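Simulating a two-hand build before buying parts — can won't release cleanly
Posted in Home Builds, April 20, 2018

Drekik
I'm planning a two-handed tabletop robot for the garage and doing it all in simulation first (the hands I want cost $1,139 and my wife has seen the number). The job is simple: pick up a can, put it in a lined basket. I've done 308 runs and the letting go is what kills me. The fingers open and the can sticks to the thumb, or gets flung. Two renders:

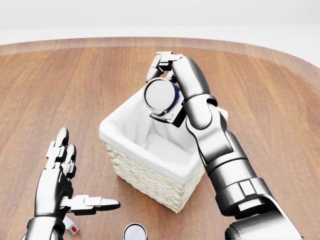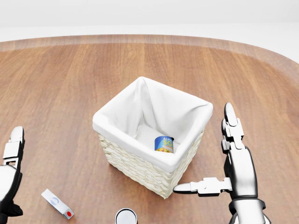
Same basket with the white liner in both, the first with the can held over it and the second with the soup can standing inside.

What would you change first, the hand or the software?

2 answers

Mindard
Software! I had the same thing in our shared shop last October. Two things fixed most of it for me: open the thumb before the fingers, and let the hand stop moving completely before you open anything. I wait 16 frames — feels like forever, works great. Also look at your contact friction. Mine was set so high that everything behaved like it was covered in glue, and I'd blamed the fingers for weeks.

Lerbridge
just drop it from higher up, the liner is soft. worked for me in sim anyway, never tried it with real cans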